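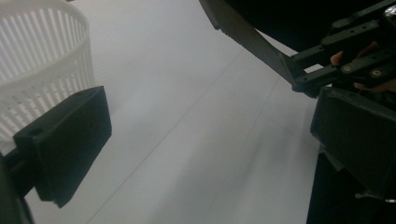 4. What people told me about echo at home

I went into the Meneo interviews thinking I'd hear mostly about neighbors. Upstairs kids, somebody's TV, the elevator (the one in the Khoury building is a beast, and I say that with love). And sure, I got plenty of that! But the thing that kept coming up was echo inside people's own apartments, and I hadn't even put it in the first draft of the question list. I added it after the pilot, so the pilot answers are left out of everything below.

All 59 households filled in the Zudier noise diary for three evenings, starting at dinner and stopping at bedtime. I asked them to write down any sound that made them stop what they were doing, plus where they were standing or sitting when they heard it. The kitchen won by a mile. People wrote about chairs scraping, pan lids, a spoon going into the sink. A lot of them used the word "sharp," which I'd been using myself in the car on the way over, so I went back and checked my scripts to make sure I hadn't planted it. I hadn't, as far as I can tell.

Hard flooring is the obvious suspect. Tile and similar surfaces soak up very little sound, and if the walls and ceiling are bare too, everything just bounces around until it wears itself out. I knew that going in. What I didn't expect was how differently people feel about it. Some residents with tile all the way through said the place felt "clean" or "awake" and wouldn't trade it. Others had put down every rug they owned and were still annoyed. One couple gave opposite answers on the same form, with arrows.

Figure 3. Smooth white floor tile laid in large squares with thin dark grout lines, the general type of surface meant by "hard floor" in this section.

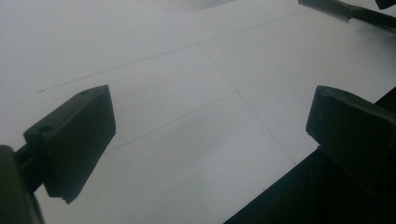
Rosalind Tamber
Research Associate, Housing and Everyday Sound

Now for the recordings. I left a Pultis recorder running in the kitchen of each home that agreed to it, always on a shelf or the top of the fridge, and I clapped a wooden slate a few times before leaving so I'd have something to compare. I'll be upfront that this is a rough method. A fridge hums, shelves rattle, and my clapping got better as the weeks went on (you can really hear it in the December files). I threw out anything where the hum buried the tail of the clap.

Even so, the diaries and the recordings don't line up as neatly as I wanted. The people who complained most didn't always have the most echo. Length of time in the home seems to matter more: folks who had moved in within about three months wrote longer, crankier entries, and the longtime residents mostly shrugged. I can't say from this data whether they got used to it or whether the bothered ones had moved out already. The follow-up visits in Section 5 get at part of that question, but only for the tenants who stayed.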